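Jivodberg Runtime: Frequently Asked Questions

Applies to the 5.x branch of the grasp controller and planner. Questions about licensing and hardware purchase are on a separate page.

General

What does Jivodberg do?

Jivodberg takes a target pose from a perception module, plans an approach, and runs the final part of the motion in closed loop from the wrist camera. It does not include a detector. Most sites use Brinley for detection, but anything that publishes a labeled mask and a pose estimate will work.

How is it related to Dulludard and Rainer?

Dulludard is the motion planner. Rainer is the log viewer and replay tool. Both ship in the same installer and can be used alone. Version numbers are kept in step, so a 5.2 controller should be paired with a 5.2 planner.

Which operating systems are supported?

Linux with a real-time kernel for the controller. Rainer also runs on Windows and macOS. The controller will start on a standard kernel, but it prints a warning and disables force mode.

Perception

Do I need a fixed overhead camera as well as the wrist camera?

For pick tasks with one container, no. For tasks where the arm must find the container first, a fixed camera shortens the search. The two streams are fused in the planner, and either can be turned off with the source_mask setting.

The mask is lost during the last few centimeters of the approach. Is that a fault?

No. At short range the object fills much of the view and runs past its borders, and the detector confidence drops. The controller holds the last good pose and switches to edge tracking when the mask area passes a set limit. The switch is logged as HANDOFF. If there is no HANDOFF entry before contact, the limit is set too high.

Why does the container get a poor pose estimate when the object is fine?

Two common causes. The first is motion blur: during a wrist move the background can smear while the held or nearly held object stays sharp, as it moves little relative to the camera. The second is repeated texture. A dark woven basket gives the feature matcher many near-identical ridges, and it can lock on one row off.
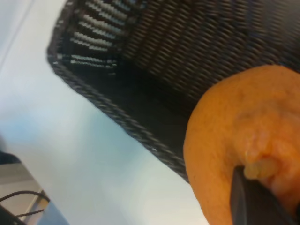 Set container_model to "rim" in both cases. The matcher then fits only the rim curve and ignores the body. With rim fitting on, a partial view is enough, provided the visible arc covers at least 52 degrees. Shorter arcs return the last estimate with the stale flag set.

Can stripes or other markings on a container be used as landmarks?

Yes, if they are registered in the container file. Unregistered markings are treated as texture. Do not register a marking that objects will often hide.

Control

How is grip force set for fruit and other soft items?

By item class, in the grasp profile. The default for the soft_round class is 6 newtons per finger. This is a ceiling. The controller ramps up to it and stops early if slip is not detected.

How do I find out whether a profile is marking the peel?

Force logs alone will not show it. Open the run in Rainer, step to the contact event, and look at the wrist view next to the fingertip. Check for indented or torn peel, creases, and a change of color near the contact area. Compare with a view from before contact, as the mark may have been there already. Tag the run with surface_mark so that it is left out of profile tuning.

Why does the finger keep pushing after the object touches the container wall?

The wall adds a reaction force that the slip estimate does not model. Enable wall_contact in the profile. The planner then marks the side of the container as a constraint, and the controller limits travel toward it.

Does the planner account for loose cables in the work area?

Only if they are in the collision map. Thin cables are usually below the depth filter threshold. Add a keep-out box over the area by hand.

Logging

How long are logs kept?

Wrist video is kept for 14 days by default, joint and force data until deleted. Both limits are in retention.cfg.

Can I replay a run with a different profile?

Perception and planning can be replayed. Contact cannot, and Rainer grays out that part of the timeline.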